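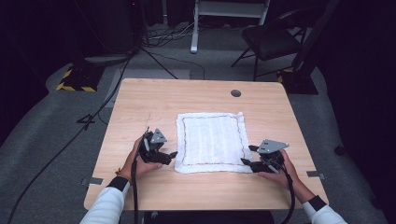 *by Timo Eichhorn, 2022-09-10*

## Folding towels, my project so far

So my project is about folding, and I picked the plainest thing I could find: a white towel with a thin reddish-brown stitched line running just inside the border. I love that line! Fold along it and your edges come out neat, even when the real edge is a bit rumpled (mine always is).

I start with the towel flat on the light wooden table, then compare halves against thirds. Thirds won in August, 6 tries out of 6. Next up is the Povik bath towel, and that one's huge.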